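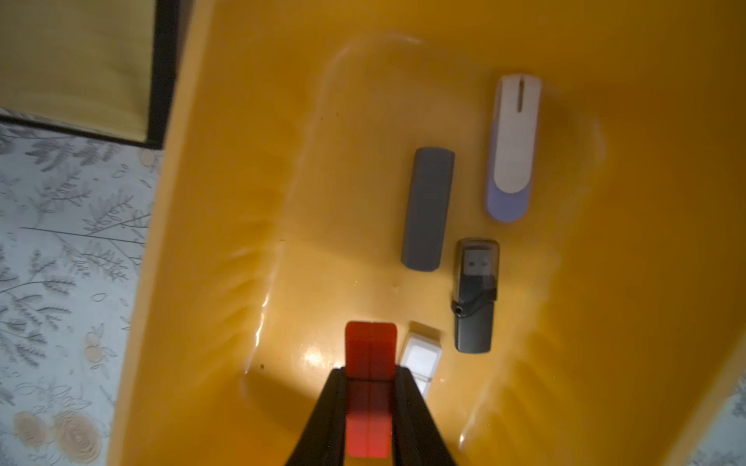
Lorraine Mahuika me contestó a la entrada anterior que 200 episodios de una misma tarea no le dicen gran cosa si todos empiezan igual, y que prefería la mitad con el doble de desorden. Tiene razón en lo segundo. En lo primero no estoy tan seguro, y de eso va esta entrada.

Llevo desde diciembre grabando demostraciones para Horenow, que es como llamo a la política que entreno en casa. Los datos se guardan en un repositorio aparte, Toltmont, con su propio número de versión, y ahora mismo hay 1795 episodios válidos. Los que tienen un fallo de sincronización no los borro, van a otra carpeta. Alguna vez he tenido que volver a ellos.

La tarea de estas semanas es recoger memorias USB y dejarlas en una bandeja. Elegí memorias porque son pequeñas, rígidas y se parecen poco entre sí. Una pinza que se cierra bien sobre una larga y estrecha puede resbalar con una corta, y eso en los datos se nota enseguida: la demostración dura el doble y lleva correcciones en medio.

Las correcciones las dejo. Al principio repetía el episodio entero cada vez que fallaba el agarre y me quedaba solo con la toma limpia. La política que salió de ahí cerraba la pinza en el aire y seguía su camino hacia la bandeja tan tranquila. Con los intentos fallidos y su recuperación dentro, al menos vuelve a bajar.
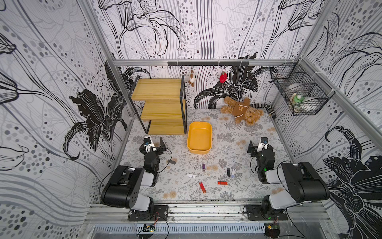 La posición inicial es lo que más me cuesta variar de verdad. Uno cree que reparte los objetos al azar y luego superpone los primeros fotogramas y salen siempre en los mismos sitios. Ahora tiro las memorias sobre el tapete sin mirar y solo corrijo las que caen fuera del alcance de los dos brazos. Si una queda junto a la pinza izquierda y otras dos muy juntas a la derecha, así se graba. También voy cambiando lo que no interviene en la tarea: el oso tumbado cerca de la pared del fondo, los peluches colgados del riel, la estantería de tres niveles. Si la red aprende a orientarse por el oso, quiero enterarme pronto.

Con el reparto entre brazos sigo una regla sencilla. Cada uno coge lo que tiene más cerca y no se cruzan. Probé a dejarlo a mi criterio y el resultado fue que yo usaba el derecho para casi todo, así que la política también.

Para etiquetar sigo con Virlow. Marco 2 instantes por agarre, el cierre y la apertura, y una nota de texto si ha pasado algo raro. Lo intenté también con Frerichs, que propone los cortes de forma automática, pero con objetos tan pequeños me tocaba mover casi todas las marcas a mano y tardaba lo mismo.

Una cosa más sobre las cámaras de muñeca. El suelo estampado les complica la vida, y lo elegí por eso. Con un fondo liso la localización sale muy bien y luego se cae en cuanto cambia la mesa.

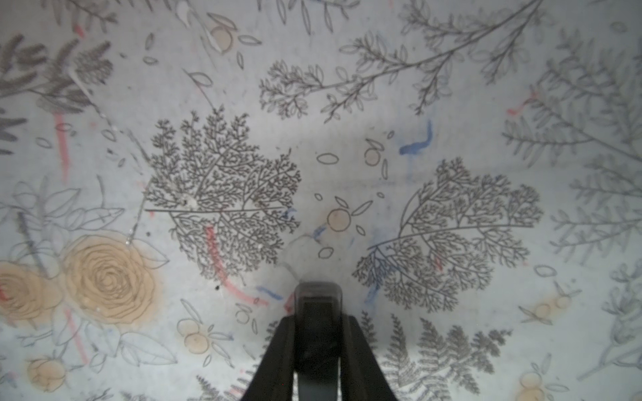 Vista desde la muñeca, con la pinza sobre el estampado.

Lo siguiente es entrenar con dos subconjuntos del mismo tamaño, uno con posiciones repetidas y otro con posiciones muy dispersas, y comparar. Lorraine ya ha dicho por cuál apuesta. Cuando tenga las curvas las subo aquí, junto con la configuración, por si alguien quiere repetirlo con otro brazo.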